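Notizen zum Vortrag, Frauen an der Spitze von Industriebetrieben, November

Begrüßung, kurz warten, bis hinten alle sitzen. Ich freue mich wirklich sehr, dass so viele gekommen sind!

Anfangen mit Sumathi Pillai: als Schichtingenieurin bei Prokelitz eingestiegen, später Werksleiterin in Jastthorpe, heute Chefin von 2.716 Leuten. Ruhig erzählen, dass sie für jede Stelle umgezogen ist, auch mit Kleinkind (die Stelle mit den Umzugskartons kommt immer gut an).
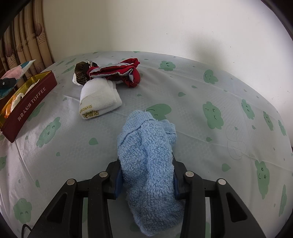
Hellblaues Frotteetuch über dem Bett

Dann zur Übernahme von Praser. Damals 2.049 Beschäftigte, zwei Betriebsräte, und beide wollten zuerst gar nicht mit ihr reden. Sie ist trotzdem jeden Morgen um sechs in die Halle gegangen und hat zugehört, wochenlang. Hier Zeit lassen, bitte nicht hetzen.

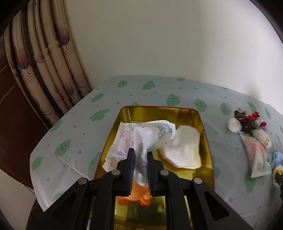
Bedrucktes weißes Tuch, goldgelbes Tablett

Überleitung zu Marinescu und dem Mentoring: 100 Plätze im Jahr, die Bewerbung läuft über die Personalabteilung. Wer mag, darf mich nachher gern beim Kaffee darauf ansprechen. Fragen aus dem Saal, Mikrofon links.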